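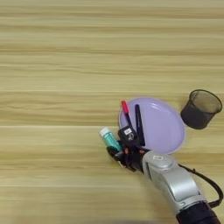 Subject: Re: [flistden-home] Where do the pens live?

Hello everyone,

I've been meaning to answer this since it came through in May, and then I kept putting it off until I could sit down with a cup of coffee and do it properly. Quoting the part I'm replying to:

> We cleared off the big table over the weekend and it looked wonderful
> for one evening. By the next night it was covered again. It's never big
> things with us. It's markers, glue, little bottles of this and that,
> and whatever came out of somebody's pockets. I bought a pen cup and
> it's hardly used. Does anybody have a system for small stuff that
> doesn't involve labeling every drawer in the house? I also have a
> bunch of markers I can't bring myself to throw out in case they work.

Oh, I do sympathize! We had the very same trouble for years, and I went through the drawer dividers, and the shoebox lids, and a hanging thing with pockets from Steltier that I still have somewhere (free to anyone who wants it, by the way, only it needs a strong hook).

What finally helped at our house was a plate. Just a plain plastic one, the kind you'd take on a picnic, and it stays on the table where people sit. Anything small that gets used and set down goes on the plate. You don't have to sort it or think about it. A plate has a little rim, so markers won't go rolling off onto the floor, and you can pick the whole thing up with one hand when it's time to eat. I know a tray would do the same job, but a tray is big, and a big one fills up, and then you have a pile with handles.

Then once a day, usually while the kettle is on, I empty the plate. Markers and pencils go in the mesh cup. Little bottles never go in the cup, because they sink to the bottom and you forget you own them, and then you buy another (ask me how many bottles of glue I had by Christmas). Ours go in the basket by the window, standing up, caps tight. If a bottle comes out of the basket it comes back by way of the plate like everything else.

About your pen cup, I wonder if it's only in the wrong spot? Ours sat on the bookshelf and hardly anybody walked over to it. Once I moved it right next to the plate it started getting used, even by the younger set. I like the wire mesh kind myself, since you can see in through the sides, and the crumbs and pencil shavings show up before they turn into a layer. A quick rinse under the tap does it, then upside down on a towel until morning.

As for the markers you can't part with, get a piece of scrap paper and scribble with every one of them in a single sitting. If it's faint, put the cap on, lay it flat overnight, and try it again the next day. Two chances is all mine get. I had 76 to go through the first time, from three different drawers and the glove compartment, and I'm a little embarrassed by how many went in the trash. Do check that each cap is on the right marker while you're at it. My family swaps them, and then you reach for red and get blue, which is no good when you're in the middle of addressing a card.

Somebody asked a while back about wiping down a wooden table after marker. A damp cloth right away has always been enough for ours, going along with the grain. For anything stubborn I try a bit of dish soap first, in a corner, before I get ambitious.

I'll bring the Steltier pocket thing to the next swap at Usuga unless someone speaks up before then. And if anybody has a good home for rubber bands, I'm all ears, we have them on every doorknob.

Warmly, from the other end of Telarov Road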